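Play food

Play food is a class of toy made to resemble things people eat, used mostly in pretend cooking, shopping and serving games. It is found in homes, nursery schools, clinics and toy libraries, and is usually sold with toy dishes or a toy kitchen.

History

Small copies of bread, fruit and roast meat were made for dollhouses long before they were made for children to handle. These early pieces were often plaster, glued to the plate, and broke easily. Larger turned-wood fruit came later, followed by tin and then molded plastic. The Weidemann workshop in Grovcombe sold a boxed grocer's set of 30 pieces, among them eggs, cheeses and a string of sausages. Its last printed catalog listed nearly 300 items, many of them offered in two sizes.

Materials and design

Plastic pieces may be hollow or solid. Felt and knitted foods are common among home sewers, and patterns for them circulate widely. Some wooden sets are cut into sections joined by hook-and-loop tape, so that a child can "slice" them with a blunt knife. Sandwiches, pizzas and hamburgers are made either as stacking layers or as a single molded piece. 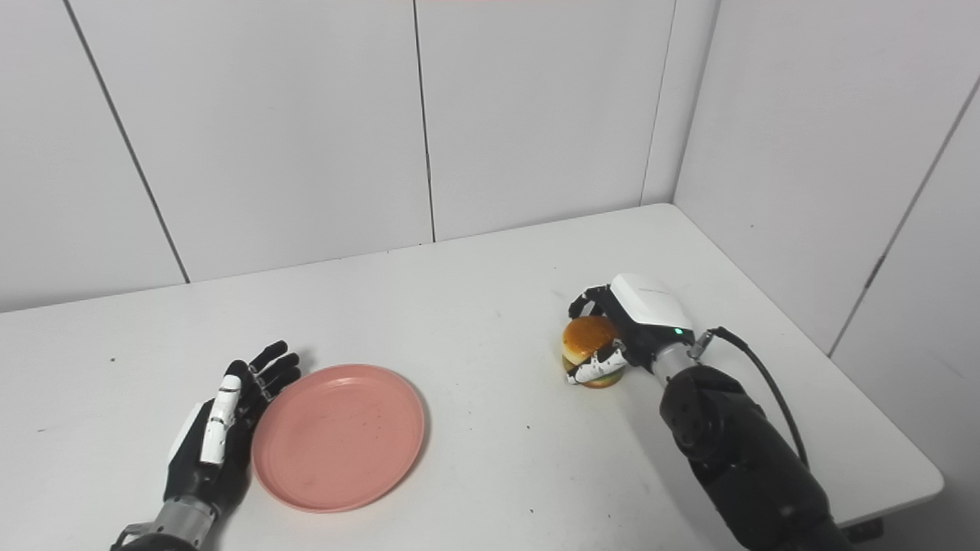
Size is the main safety concern. Grapes, peas and similar foods are normally made larger than life or left out of sets meant for children under three. Paint and dye must also withstand chewing.

Collections

The Soltance Toy Museum holds 1056 pieces of play food, most of them from the bequest of Karabo Shezi, a former nursery teacher. A printed guide to the collection was prepared by Brijesh Pathak in 2000. The painted plaster foods are kept in closed storage and may be viewed by appointment, except in July.

See also: Dollhouse; Toy kitchen; Food model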